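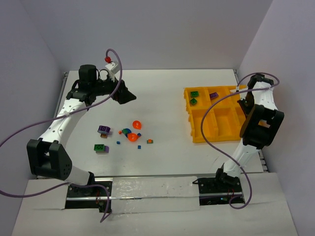

Joar Skjelbred reckons I should stop reading about it and just teach the kids to tidy up after themselves, which he told me in the other thread and which is fair enough, but I'd still like a proper answer so I'm asking here.

Can a machine sort toys yet? I don't mean vacuum around them. I mean pick the bricks and balls and bits of who knows what up off a flat surface and put them into a tray with compartments, the right thing in the right slot, while I'm off doing something else. We run a toy library out of the back of a community hall and the returns are a nightmare. Sets come home with half of another set mixed in, and I spend most of my evenings at a table picking green bricks out from the purple ones. My last stocktake was 2,037 loose pieces and that was only the small stuff!

I'm pretty handy and I don't mind building things. I've got a bench, a spare computer and a brother-in-law who can weld. What I haven't got is a factory budget. Is this a thing a normal person can have at home or in a hall, or should I come back in ten years?

Things I'd want it to cope with: bricks with studs in a few sizes, rings, balls, little cubes that are smaller than my fingernail, and pieces that are stuck together or sitting on top of each other. Colours are all over the shop. Speed doesn't matter, it can go all night for all I care. Noise does matter a bit because there's a choir next door until 9 pm.

Oona Leinonen

Hilkka Nieminen

Short version, yes and no. Long version, I've been mucking about with this for a couple of years so here goes.

Picking up one brick from a bare white table and dropping it into a tray is well and truly doable. Hobby arms will do it, and the two-arm setups do it nicely. If all your pieces were the same brick in two colours I'd tell you to go for it, you'd have something working by the end of the school holidays if you're stubborn.

Your list is where it gets hard. A ball rolls. You close the jaws a smidge off centre and it's away, and then the arm has to notice that it's away, and a lot of them simply don't. Mine used to carry nothing at all over to the tray with great confidence and let go of it - very polite, completely useless. Rings are fine once you've worked out whether to grab the rim or poke a jaw through the middle, but then one lands leaning on a ball and you're back to square one. Tiny cubes are awful. The jaws cover up the very thing you're trying to see, so you want a camera out on the wrist as well as one looking over the whole table.

And the stacked bits! A brick standing on a little block, is that one toy or two? You know because you know the set. The machine has no idea unless you've shown it, and showing it means you driving the arms through the job by hand again and again. I did 59 goes at one sorting job before mine was any good, and then I changed the lamp and it got worse again. So please fix your lights in place before you start, and if you can box the whole thing in with plain pale walls, do. It made more difference for me than anything I bought.

Couple of practical things:

Sort out your cables early. They need enough slack for the arm to reach everywhere, and slack cable likes to hang right over the tray where you want to be dropping things. I snagged mine constantly.

Don't put the tray at the very limit of the arm's reach. It'll get to the front row and then struggle with the back corners, or the other way about.

Start with big bricks only. Add one kind of thing at a time.

Noise wise you'll be right. Mine hums and clicks, the choir won't hear it.

Would I leave it going all night in a hall with the door locked? No I would not, not yet. I'd sit nearby with a cuppa and expect to rescue it every few minutes, and at that point you've got to ask whether you'd be quicker doing it yourself. I am quicker, by miles, and I still do it because it's fun.

Aarne Kallio

get a Kendia, my cousin has one and it does everything

Leena Rautiainen

I had a look and the Kendia is a floor cleaner, Aarne, it would eat the little cubes.

Oona, I help at a toy library as well and I went down this same path, so I'll tell you what we ended up with even though it's a bit boring. We use sieves. We've got 4 garden ones with different mesh, stacked, and you tip the returns in the top and give it a shake. Balls and big bricks stay up high, little cubes end up at the bottom, and the middle ones catch everything in between. It doesn't do colour at all but it takes out the worst of it in no time, and then colour is easy because you're only looking at one size.

After that we have a yellow divided tray from the hardware shop for each set, with a photo of what belongs in it taped inside the lid. Families fill the tray before they bring it back. Some do it properly, some chuck the lot in a bread bag, but returns are a lot less horrible than they were.

I don't want to put you off the arms though. If I had your bench and your brother-in-law I'd probably do both - shake first, then give the machine just one size to sort by colour with only 2 or 3 compartments in use. I think Hilkka's right that a mixed pile is the tricky part, so don't give it a mixed pile. Ask around for a second-hand arm too, there's usually someone who has lost interest in theirs.

Also, wash the bricks before any of this. Sticky ones don't sieve and I can't imagine they let go of a gripper very well either. We do ours in a mesh laundry bag on cold and spread them on towels overnight.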